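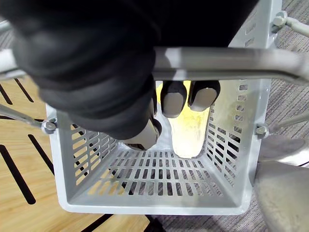
Padded fingertips reach down into the basket at the Redemia workshop in Korton.

Shakuntala Dubey wanted a robot that could do a vegetable shop. She had no plans to sell it, and she still hasn't. She fits kitchens for a living, and the Redemia workshop in Korton is where she goes on the evenings when she doesn't want to think about kitchens.

The robot is called Punero. It has two arms, a pair of black grippers and a wiring loom that has been redone more often than she would like. The arms came second-hand and cost her £3000 between them. Most of the rest was bought a bit at a time, or made on the workshop's own machines.

"People assume the arms are the difficult part," she says. "You can buy arms. I've spent far longer on bags."

The task she has set it sounds simple. Punero should take something from the produce side, get it into a bag or take it already bagged, and put it in a basket. A carrot is stiff and stays the shape it was when you picked it up. A thin bag folds, sticks to the fingertips and hides its own edges, and if the light comes through it the software may not see it at all.

Naveen Rana looks after that end of things. He joined the build two years ago, having come into Redemia to repair a bicycle trailer, and took over the vision code within a month. His first version found bags by colour, and lost them whenever they went over something bright. The present one pays more attention to creases and outlines. It was trained on 3000 pictures, and he labelled all of them himself at the kitchen table.

"I did a batch every night after tea," he says. "By January I was seeing bags when I shut my eyes."

The fingertips have changed as well. The early ones were hard plastic and fine with cucumbers, but anything thin slid straight out between them. Dubey went over to flat grey pads, which give a wider contact, and put soft black covering over the bodies of the grippers. She wanted a hand that could brush against a tomato on its way to something else.
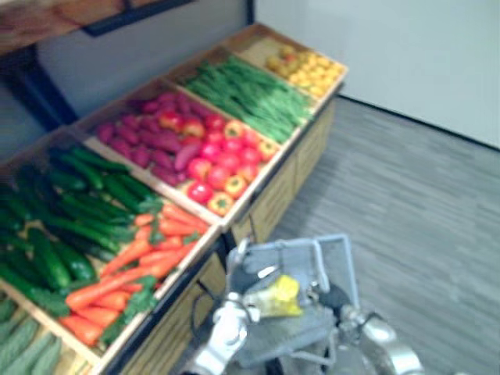
Both arms at the basket, beside the bins of tomatoes, beans, carrots and cucumbers.

The produce display was her own department. It is wooden, with dividers between the bins, and she made the layout awkward on purpose. Tomatoes share a bin with sweet potatoes, and the carrots are in with the cucumbers, so Punero has to work out what it is looking at before it reaches. A tidy display would have given Rana better results and taught him less.

Baskets have caused more trouble than either of them expected. The slots in the plastic look like hundreds of small objects to a camera, and the floor shows through them. For a while the robot would reach for a patch of floor with complete confidence. Rana's fix was to record the basket from several heights and have the software subtract what it already knew. It works well enough until somebody moves the basket.

The bar across the top is a nuisance too. A person reaches round it without thinking. Punero has to be told where it is, and then has to choose a path for each arm that keeps clear of the bar and of the other arm. The two arms used to stop dead when they came near each other. Now one gives way, usually the left, and waits.

Progress is slow. A single bag can take three tries, and Dubey writes down each failure in a notebook along with the battery level and which pads were fitted. She changes one thing at a time. Rana would rather change four and see what happens, and they have had words about it.

Next on the list is a wrist joint with less play in it. Dubey has drawn the bracket and is waiting for a turn on the lathe, which is booked most evenings by a man making table legs. After that she wants to try leafy vegetables. Rana has asked her to leave those until he has finished with the bags.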